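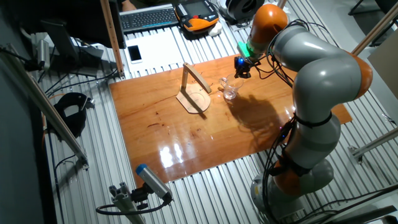 Gray and orange arm, gripper over the wooden board.

Print this page | E-mail this page

ANIMALS IN THE DARK: Handout 4, Bats and Echolocation

Welcome back! This is my favorite week of the course, so please forgive the extra reading.

Start with names. In 1758 Linnaeus put bats in the same order as monkeys and people. We now give them their own order, Chiroptera, "hand wing." Look at your own hand and stretch the fingers in your mind until they're longer than your forearm. Add skin between them and you have the basic plan!

How echolocation works

A bat calls, the sound hits something, and the echo comes back. The delay gives distance. Sound travels at about 343 meters per second in mild air, so a moth three meters away returns an echo in under a fiftieth of a second. Many calls are well above 20 kHz, the usual upper limit of human hearing, and some species go past 100 kHz. High sounds have short wavelengths, and short wavelengths bounce off small things like midges.

As a hunting bat closes in, the calls speed up into a "feeding buzz." Play the Tikdale recording slowed down and you'll hear it (wonderful, use headphones).

Moths fight back

Some moths have ears tuned to bat calls and drop out of the air when they hear one. Certain tiger moths click back, and the clicks can warn of a bad taste or even jam the bat's sonar.

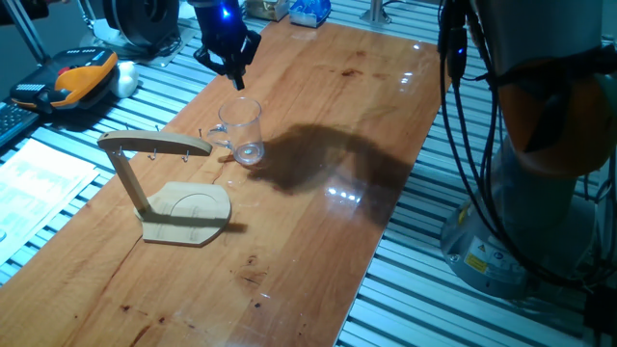

For the November visit

We meet at the Grorberg Zoo night house, side gate. Bring the worksheet and a red flashlight. Keep voices low past the second door. The fruit bats there mostly find food by sight and smell, so compare their big eyes with the tiny ones on the insect eaters next door.

Reading: Aidoo reader, page 118 to the end of the chapter. Lab groups also need the Stamon call chart.

Print | E-mail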